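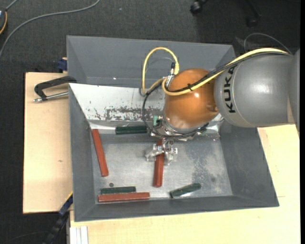

Lornitz Kitchens, season two: the Skileck episode

binent_mod
Members are reminded to keep discussion to the broadcast. The 76-seat dining room and the 180-item menu were both shown on air and may be discussed.

skileck_diner
I must disagree with the edit. The menu had been shortened before filming, and the program presented this as its own work.

amarasinghe76
The host stated that the list was cut during the visit. Do you have a source for the earlier menu?

skileck_diner
I ate there in September. It was a single page.

binent_mod
Noted. Please post a copy if you kept one.

Comments

The owners deserved a fairer hearing.

I found the second half slow, although the new soup looked good.

Will there be a return visit?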